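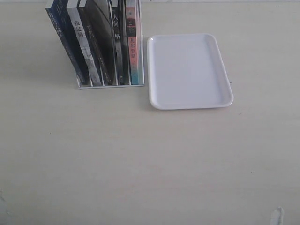

Stondport Study Table

The Stondport is a fixed-height table for reading rooms, home offices and shared study areas. It ships flat in 2 cartons. The top is supplied in one finish, Leitner Pale, a light color with a faint grain pattern. The legs are sold with the top and cannot be ordered alone.

Load and placement
Maximum evenly spread load: 100 kg. Book racks and monitor stands should have a flat base. Do not use clamp-on lamps or vises on the long edges.
The table may stand against a wall. Floor anchors are not required.
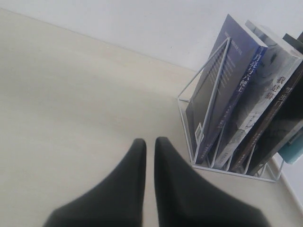 Leitner Pale finish, table placed at a white wall.

Assembly
Allow 15 minutes. Lay the top face down on a blanket, fit the legs hand tight, turn the table upright and then tighten all bolts with the supplied key. Check the bolts again after the first month of use. Assembly requires 2 people. 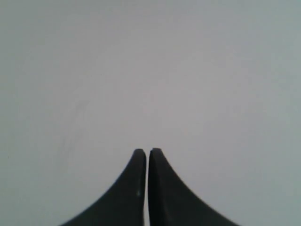 Surface detail. Color varies with room lighting.

Care
Wipe with a damp cloth and mild soap. Do not use scouring pads, acetone or bleach. Ink should be removed the same day with Grirkell surface cleaner, sold separately. Use a mat under hot cups.
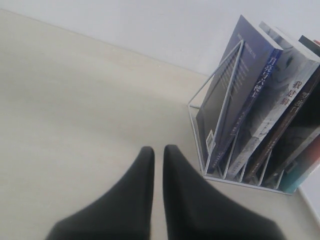
Smooth, off-white to light beige surface.

Ordering and parts
Replacement bolts and foot pads are stocked under the Claltateck parts list. Quote the batch code printed on the underside of the top.
School and library orders: Tayla Mahuika
Spare parts and returns: Marjan Hassanpour
Orders received by noon Tuesday ship the same week.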